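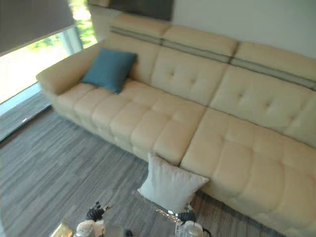

**Department of Game Studies, Grovetti College – Course Reader in Tabletop Design**

# Chapter 8: Turn Order and Seat Advantage

Any game in which players act one after another treats its seats unequally. The player in the first seat chooses from a full set of options, and the player in the last seat chooses with more information. A designer has to find out which of these effects is larger, and by how much, before deciding on a correction.

This chapter covers fixed turn order only. Bidding for position is taken up in Chapter 9. Readers should be familiar with expected value and with the session log format used in Chapter 6.

## 8.1 Terms

A *seat* is a position in the order of play, numbered from the player who acts first. A *round* is complete when every seat has taken one turn. *Seat advantage* is the difference between the share of games won from a seat and the share expected if all seats were equal. In a three-player game the expected share is one third.

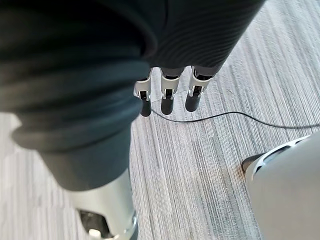
Seat advantage should be kept separate from *tempo*, the number of turns a player has completed at a given moment. If a game ends as soon as one player reaches a target score, the first seat may finish with one more turn than the others. If the final round is always played out, tempo is equal at the end, though some seat advantage may remain.

## 8.2 Measuring the effect

The trading game *Vuvside* is used throughout the chapter. It seats three, the board has one harbor per player plus a shared market, and play stops when any player holds the target number of contracts. The log contains 630 completed games with seats assigned at random. The first seat won 239 of them.

With equal seats, the expected number of wins is 210, and the standard deviation is the square root of 630 × 1/3 × 2/3, or 11.8. The observed count is 29 wins above expectation – close to two and a half standard deviations. Chance alone is a poor explanation for a gap of that size.

Simulated play gives larger samples, but its results depend on how the simulated players choose their moves. The exercises use a set of 3,000 simulated games of *Stivness*, in which all seats follow the same simple policy. Results from such a set should be checked against logged games before any rule is changed.

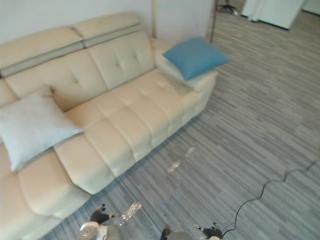

## 8.3 Common corrections

1. **Starting resources.** Later seats begin with extra goods or coins. The amount can be adjusted in small steps.
2. **Equal turns.** The final round is completed before scores are compared. A tie-break rule is then required.
3. **Reversed placement.** Starting pieces are placed in seat order and then in reverse order, as in the Salgado opening described in Section 8.5.
4. **Rotating start.** The first seat passes to the left each round. This works best when the number of rounds is a multiple of the number of players.

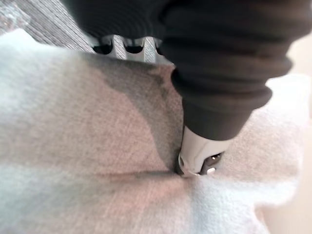
*Figure 8.1. Fingertip pressed into fabric.*

Only one correction should be tested at a time. When two are introduced together, the log shows their combined effect, and neither can be tuned separately.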